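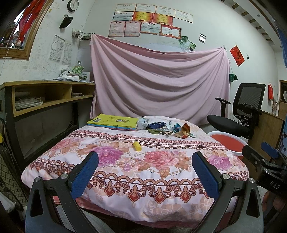 [cloltex-club] Re: Bedroom round, what counts as tidy?
Posted Jul 26, 2024
Reply-to: list

Answering on the list instead of privately, because three separate people have asked me versions of the same thing and I would like to type it once.

> Hi all,
>
> I went through the Pralus rules again last night and I still can't
> tell what the judges mean by "tidy." The kitchen round was easy to
> read: dishes go in the rack, the end. For the bedroom round it just
> says the team should return the room to "a reasonable state" inside
> the time limit. Reasonable to whom? My mother and I have been
> negotiating that one for years.
>
> Also, do we demonstrate everything with both hands, or only the
> big stuff? My left hand is useless with the gripper. I picked up
> a book yesterday and it looked like I was trying to mug it.
>
> And is anybody keeping track of how many demos we have? I have
> lost count of mine and I don't trust the folder names.
>
> See you in the build room

Taking these in order.

1. Tidy. I wrote to the Pralus people and got back one sentence, which was that trash should be in the trash and things should be where a person would look for them. That is the whole ruling. I've decided to find it liberating. For our purposes: wrappers, peels and apple cores go in the basket. Books get stacked on the desk or the shelf. Anything soft gets folded if it's foldable and put in a pile if it isn't. Do not fold the plastic bag. One of us spent a full six minutes folding a plastic bag, and that's the entire time limit for the round.

The quilt stays where it is. I know it's tempting. A patterned quilt is the hardest thing in the room for the policy to see past, which is exactly why we want lots of demos of small objects being picked up off it. If you smooth it out first and line everything up in a nice row, you have recorded a demo of a room that doesn't exist.

2. Two hands. Yes, both, for everything on the bed, even if the second one only hovers nearby looking supportive. The model expects 2 gripper streams and gets confused when one of them is lying on the floor filming the underside of a chair. For basket drops you can let the off hand rest, but keep it up and keep it pointed somewhere sensible.

On technique: open the jaws before you get there. Most of the clips I threw out last week have the same problem, a nice approach, then a stop, then the fingers open, then the grab. The stop gets learned. We now have a robot arm that pauses thoughtfully over every single object like it's choosing a greeting card. Open early, come in wide, close once. If you miss, back off and try again at normal speed and leave the miss in the recording. Misses with a recovery are worth more to us than a perfect grab.

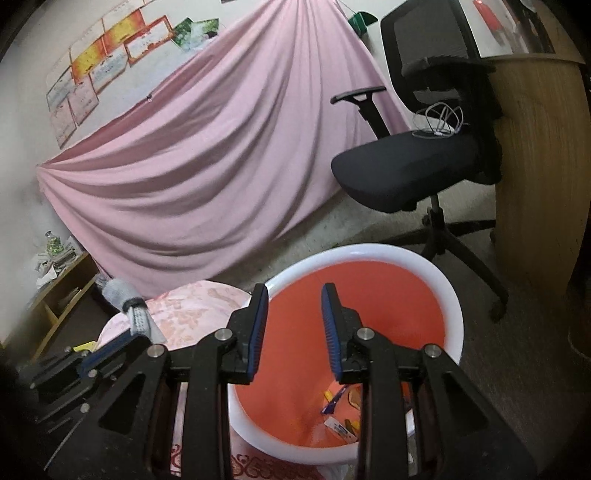
Corrado Valentini
Data lead, Cloltex Robotics Club (Sanitz campus)

3. The count. We are at 480 usable bedroom demos. The target is 900 before we retrain. I am aware that this is a lot of times to throw away a pen.

About the pen, while I'm at it. I'm still seeing stationery end up in the wastebasket, and paper that might be trash or might be somebody's notes. The purple pen or marker lying in there with the scraps is the kind of thing I mean. If your demo says pens are garbage, then pens are garbage, and come competition day we'll watch the arm march across the room and dispose of the judge's. Please agree with your partner before recording which objects are trash, and write it in the notes field. The notes field is not for weather reports, although I enjoyed those.

Some smaller items.

The basket. Leave room around it. When it's jammed up against other stuff the gripper body bumps into things on the way down and the tracking jumps. On the other hand, don't put it in the same spot every time. Move it a foot or two between demos, and vary which side you come in from. Let go when the fingers are over the opening. You don't need to lower the wrapper to the bottom like you're burying a hamster.

The chair. A coil of cable on a chair seat counts as clutter under the old practice sheet and doesn't under the new one. Use the new one. Cable is a separate task, it's miserable, and I refuse to have it leak into this set.

The walls. Someone asked if we should take down certificates and calendars when we record in people's bedrooms. No. Leave walls alone. Ask before you show up with the kit, thank whoever lives there, and don't read their certificates out loud on the audio track. We strip the audio but I have to listen to some of it first.

The Marras build. The new finger pads are on order. Until they arrive, check the screws on yours before you start, and if a pad is peeling, swap it for one from the drawer instead of pressing it down with your thumb and hoping. I can see your thumb in the clips.

File names. Room, person, number. Not "final," not "final2," and not "sorry corrado."

If you can do a session before August, reply to the list with which room you can use and who you're pairing with. Lefties are especially welcome, and so is whoever mugged the book. I watched that clip and kept it. The grasp was fine.

Next week's meeting is in the build room as usual. Bring back the chargers.

Corrado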